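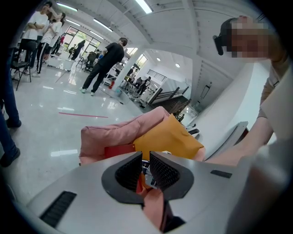 The Cheap Part Is the Robot

Preben Eskildsen budgeted for grippers at Nakari the way most people budget for a kitchen: he priced the oven and forgot the floor. Eleven hand-held units went on the first sheet. Finger pads did not. Neither did head straps, tape, folding chairs or the pink and mustard fabric that people now pick at all day.

"I had a line called Misc," he says. "By September, Misc was bigger than the arms."

Quotes came in from Idik and Teltonon. Idik was 20 percent lower and left out spares. Teltonon included spares and a service contract of 34 pages, which Eskildsen read on a train, twice, with a sandwich.

His advice to anyone starting a plan is to price the people first, then the floor space, then seven sets of pads for every gripper. The arms can wait at the back of the room. His next sheet still has a Misc line, with its own tab.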